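From: Sieglinde Kettler
To: Bastanura list
Subject: Re: how many kitchen runs is enough?

Holmgren wrote:
> We have 435 runs of putting things in the pot. Do we
> keep going, or move on to the sink?

Thank you for asking, Holmgren — I've been chewing on the same thing over my coffee. I'd keep going a little while, but change where things start.

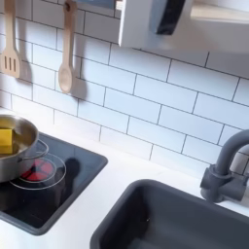
Our first policy here in Steltitz learned from 43 runs that all began the same way, and it was lost the moment I nudged anything. Bless its heart!

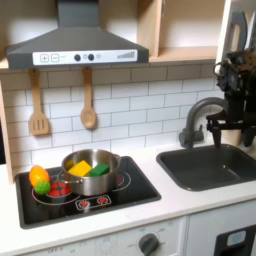
Labels are my other worry. Please write down what goes where in plain words, every time. With a yellow block and a green one sharing the pot, "put the block in" could mean either, and a pepper left out on the burner deserves its own name too. I relabeled 30 runs by hand in March and would not wish it on any of you.

Warmly,
Sieglinde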